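Fingers, pads and the bench at Hundcombe

14 Jan 2024
Reading time: 4 minutes

Sławomir Piątek has been responsible for tooling at the Hundcombe works since before the first automated cell was installed. The site packs small molded parts for Montecinos and two smaller customers. It now runs eight cells, all of them fed and unloaded by two-finger grippers, and most of his week goes into the parts of those grippers that touch the product.

"The arm is bought in and it arrives working," he says. "The fingers are ours. If a part drops, it is a finger problem in nine cases out of ten, so it comes to my bench."

Before July the packing line was manual. Operators picked parts from a tray, checked one face and placed them in a divided carton. The target was 763 parts per shift for each station, a figure carried over from an older line. Piątek worked two of those shifts himself while the cells were being specified.

"I wanted to know what the hand was doing. The written method said pick, inspect, place. It did not say that people were turning the part a few degrees with the thumb on the way to the carton. Without that turn it does not seat."

The first fingers could not make the turn. The Zanness team, which integrated the cells, proposed a rotating nest at the tray end, and the works accepted it. Piątek considers this the correct decision but notes that it added a station to clean. The operators who used to pack now run the cells in pairs. They load trays, clear faults and change pads.

Pad changes are the task he talks about most. The gripping surface is a wear item. In the original design the pad and the finger were one piece, and a worn surface meant removing the whole finger, refitting it and setting the position again. A change took 90 minutes with a technician present. The current design separates the two.

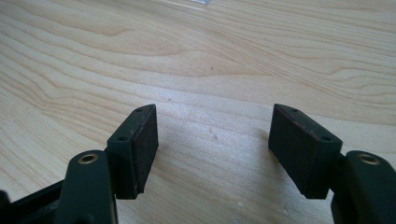 The two fingertip pad blocks above the wooden bench top, each with a pair of small holes along its upper edge.

"Now the operator changes the block and leaves the arm alone," Piątek says. "The brass-colored inserts stay where they are. I do not want anybody running a screw straight into the finger body, because by the fifth change the thread is gone."

He sets the replacement interval at 2000 cycles for parts with a sharp parting line and leaves the smooth ones to inspection. The pads are checked at the start of each shift by pressing a gauge strip between them and pulling. A strip that slides out with no resistance means the pad is replaced. There is a column for this on the shift sheet, and he reads it every morning.

Asked what has changed for the people on the line, he answers first in terms of hours. Repetitive picking has gone. Standing time has not gone down much, and walking has increased, as each pair covers two cells at opposite ends of the hall. A request to move the tray racks closer has been approved but not scheduled.

"They are less tired in the wrists and more tired in the feet. Somebody should have drawn the walking route before the cells were bolted down. I include myself in that."

Pay was a longer discussion. The packing grade had no allowance for fault clearing, and for the first weeks operators were doing work that had belonged to technicians. A cell operator grade was agreed in the autumn. Two packers chose not to take it and moved to goods-in. One has since asked to come back.

Training takes three shifts. Piątek runs the first, which covers isolation, jaw clearance and pad fitting. Trainees fit a set of pads with the gripper on the bench, then fit the same set with it mounted on the cell, where access is worse. He does not use slides.

"A person who packed by hand for ten years can hear a bad pick before the sensor reports it. I ask them to write down what they heard. Some of the notes are very short. One said 'clicky.' It was a loose pad screw on cell four, so it was a good note."

He is less satisfied with the fault display, which gives a code and a cell number but does not say which finger has lost contact. Operators keep their own list of codes taped inside the cabinet door. Zanness has offered a software revision. Piątek wants the list from the cabinet door used as the basis for it and has sent them a copy.

The next job is a softer pad for the Brokis order, a thin-walled part that marks easily. Samples in two hardnesses are on test, and he expects to run the softer one on cell six first, with a shorter interval until wear figures are available.

Recent items
Tray rack layout: revised drawing for comment
Goods-in: new label printer settings
Cell operator grade: questions from the shift meetings
Compressed air leaks, hall two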